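Campus Affairs Board > Suspension of the Norarik College student council

Setsuko Ogura
12/24/18
Members are advised that the college has suspended the student council pending an inquiry into the June sit-in. Police have named 16 students.

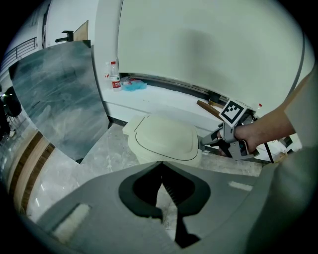 The notice cites the rule on unlawful assembly. It does not state who filed the complaint.

urna_720
The rule requires written permission for any gathering of over 100 persons. None was requested. The suspension is therefore in order.

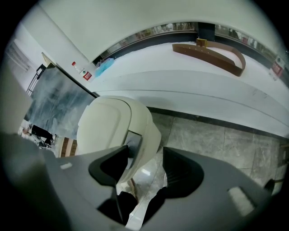 I would add that the council was warned twice.

Yokoyama
I must disagree. The rule applies to outside groups only. Please refer to section 8.
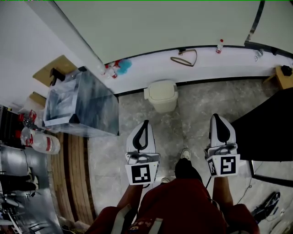
Kimie Aoki
Section 8 was amended before the sit-in and now covers enrolled students. The penalty remains excessive in my view.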